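Jultadden Airfield Open Day: my walk-round checklist, with comments

A few of you asked for my notes from the May open day, so I've typed them up. Same order I walked it, coffee in one hand and clipboard in the other. Tick means I was happy, cross means I wasn't, and the comments are mine (Mounir Amrani, ground safety, if you're new).

STATIC AIRCRAFT

1. Chocks fitted both sides, all wheels: tick
Good work, crew. The old jet trainer had its nice yellow ones on, and even the little spotter plane was done properly.

2. Seats made safe, pins in and flagged: tick
I checked this one twice. Girish Gautam went up the ladder with me and read the pin numbers out while I ticked them off. We do it that way every year and I'd like to keep doing it!

3. Pitot covers and intake blanks on: cross
One intake blank missing on the trainer. Found it in the back of the ute, under a tarp. Fitted before gates opened, so I've closed it, but please, they live on the aeroplane.

4. Remove-before-flight tags counted and logged: tick
Logged by Devendra at 7 am. Lovely handwriting, for once I could read the whole sheet.

5. Cockpit access steps, rails tight: cross
Left rail on the Hakora steps had a wobble. I gave it a good shake and didn't like it, so those steps were roped off until after lunch when Shivam Bhardwaj got a new bolt in.

CROWD LINE

6. Barrier 5 metres from the nearest wingtip: tick
Measured with the tape, and that includes the drop tank display, which sticks out further than you'd think.

7. Fire extinguishers in date and reachable: cross
Unit 217 was in date but parked behind the sausage sizzle. Unit 376 was fine. Extinguishers need a clear path, and a trestle full of bread rolls doesn't count as one. Moved on the spot.

8. Marshals in vests and on channel 3: tick
Despina Lazaridis ran the radio check and everybody answered first go (a record, I reckon).

9. Hearing protection at both gates: tick
Plenty of the kids' size this time, thank goodness. We ran right out last year before the engine run.

LOOSE ARTICLES

10. Pockets emptied before anyone leans into a cockpit: cross

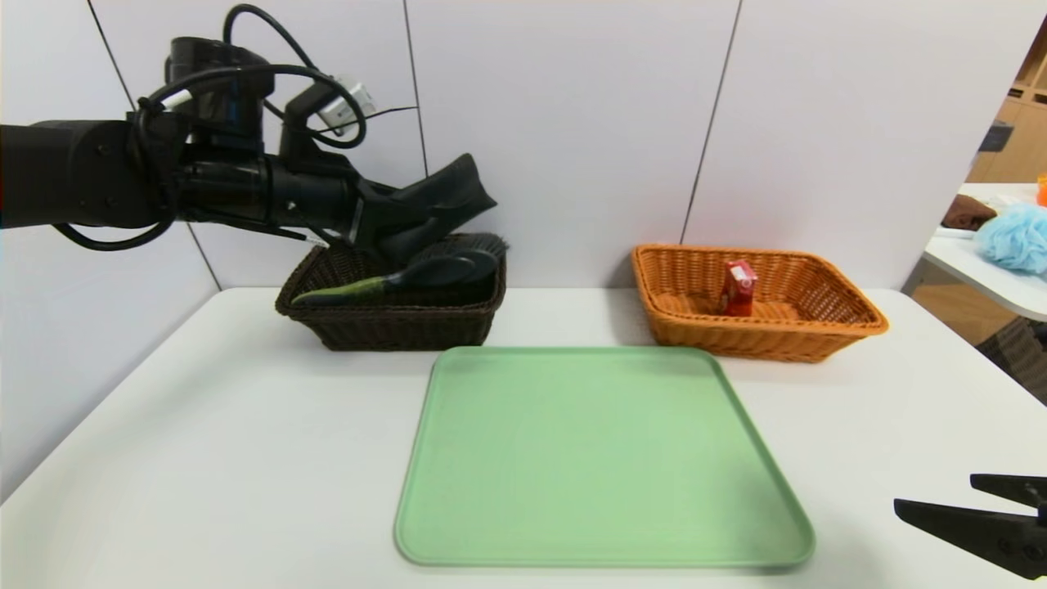

I'm a bore about loose articles and I'm staying one. A phone or a pen dropped down beside an ejection seat means pulling the seat, and Palley charges us for every hour of that. What I want at the foot of the steps is a basket, something with a bit of a rim like the dark brown wicker one, and everything goes in before you climb. Hairbrushes too, green handle or otherwise! We had bumbags going up the ladder well into the morning before I put my foot down.

11. Tool board complete after the engine cowl demo: tick
Every outline filled. The Maurya torque wrench is overdue for calibration though, so it's been tagged and put in my office.

12. FOD walk of the apron before the engine run: tick
Two cable ties, a bottle top and one very sad hat. Please bring the hat's owner to me.

STILL OPEN

Steps: Shivam to check the right rail as well.
Torque wrench: with me, going away for calibration.
Baskets: Despina to find one for each set of steps before the next open day.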